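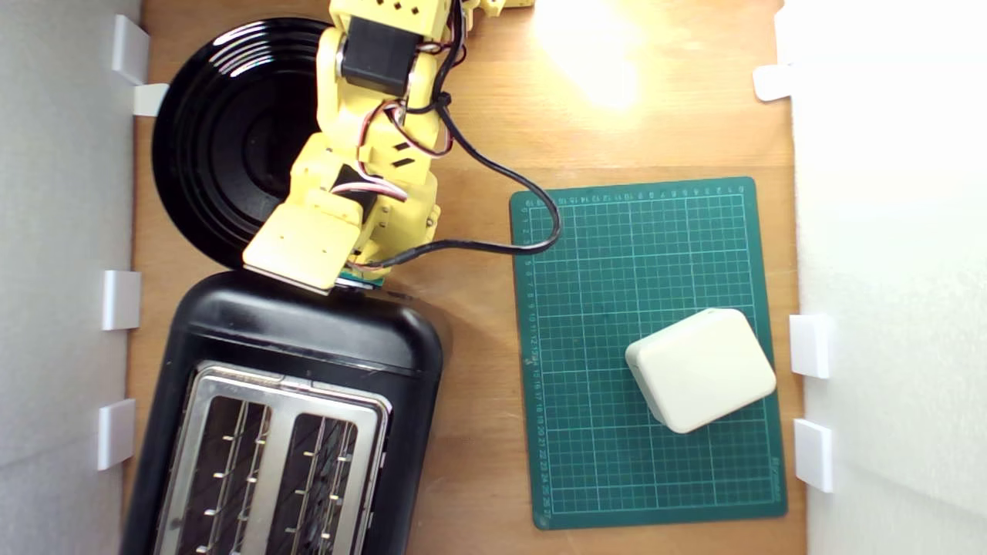

Progress report no. 2, page 1 of 3

Brarance Kitchen Sets, Drekport
Report to the Engebretsen Fund
6th January

Period covered by this report

This report describes the work from the start of the autumn until the end of the year. The previous report covered the rent of the room and the first collection of goods, so these subjects are mentioned only shortly.

The purpose of the grant is to give a basic set of kitchen things to people who move into their first home in Drekport. The agreed goal is 300 sets by the end of March. At the closing of the year 258 sets were handed out, and 34 more are complete and wait on the shelves for a date of collection. We therefore expect to reach the goal within the agreed time.

Contents of the sets

The list of contents was changed one time in the period. In the first version each set had plates, bowls, two pots, a kettle and cutlery. Many of the receivers asked for a toaster, and with the permission of the fund we moved money from the budget line for kettles to pay for it. We have now 109 sets given out with a toaster inside. The black model is the one we prefer to receive. Its glossy surface shows fingerprints, but it is easy to wipe, and it looks well together with the round black plates with raised rings.

These plates deserve some words. They come from Undel, who stopped selling them and gave us what was left in the storage. The rings are nice to look at, but crumbs and dust stay between them, and a flat cloth does not reach well. We wash them now with a soft brush and dry them standing. This takes more time than we planned in the application, and the hours are shown in the attached budget under "preparation."

The work table

In the first report we wrote that the sorting was done on folding tables which were too low. These are replaced by one table with a light brown wooden top. It was bought second-hand and the cost was below the planned sum. Toasters and plates are placed on it for checking before they go into the box. The green cutting mat protects the wood when we cut labels and the cardboard that goes between the plates. We ask everybody to use the mat, but there are already a few marks in the wood from the first week.

Electrical goods

Every toaster is checked before it is packed. We look at the cord and the plug, empty the crumb tray, and toast two slices of bread. When something is not in order, the toaster is put on the lower shelf with a note and does not leave the room. The fund asked us for a written routine for this. It is ready and follows as attachment B.

Difficulties

The delivery of boxes was late in the autumn, and for two weeks we packed in bags. Some bowls were broken on the way to the receivers and were replaced from our own stock. We also have too few can openers, and we have not found a good solution for this yet.

Plan until March

We will hand out the sets that are ready, pack the last ones, and ask the receivers which things they use and which stay in the cupboard. The answers will be included in the final report, together with the accounts.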